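Selina Hubmann bestellt seit 17 Jahren kaum noch etwas im Internet. Für die Nachbarschaftskiste in der Siedlung Lavby ist sie trotzdem die erste Ansprechpartnerin. „Bei uns im Haus wurde viel weggeworfen, was noch gut war“, sagt sie. „Angefangene Packungen, doppelt Gekauftes, solche Sachen.“

Die Regeln hat sie mit Eugeniusz Sikora aus dem zweiten Stock aufgeschrieben. Hineinlegen darf jeder, herausnehmen auch. Frisches Fleisch und Alkohol sind nicht erlaubt. „Am Anfang wollten manche eine Liste führen“, erzählt Sikora. „Das haben wir nach 2 Wochen gelassen. Es hat keiner eingetragen.“

Nicht alle waren dafür. Ein Mieter fürchtete Mäuse, die Hausverwaltung fragte nach der Haftung. Hubmann hat damals mehrmals telefoniert. „Die wollten vor allem, dass der Fluchtweg frei bleibt. Damit kann ich leben.“

Inzwischen machen fast 8 Häuser mit, das letzte ist noch unentschieden.

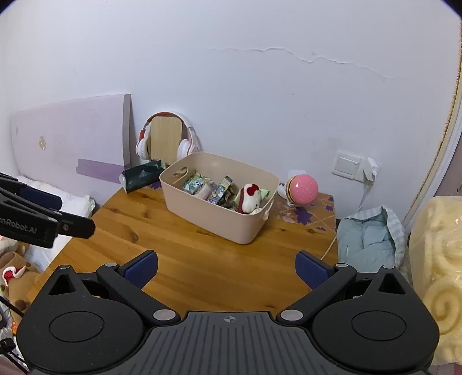 Zuletzt geändert: Juli, 9:24 Uhr

Was ihr noch fehlt, ist eine Lösung für den Winter. „Im Treppenhaus friert es an der Tür“, sagt Hubmann. Sikora würde gern den Trockenraum nutzen, dafür braucht es aber einen zweiten Schlüssel. Der ist beantragt.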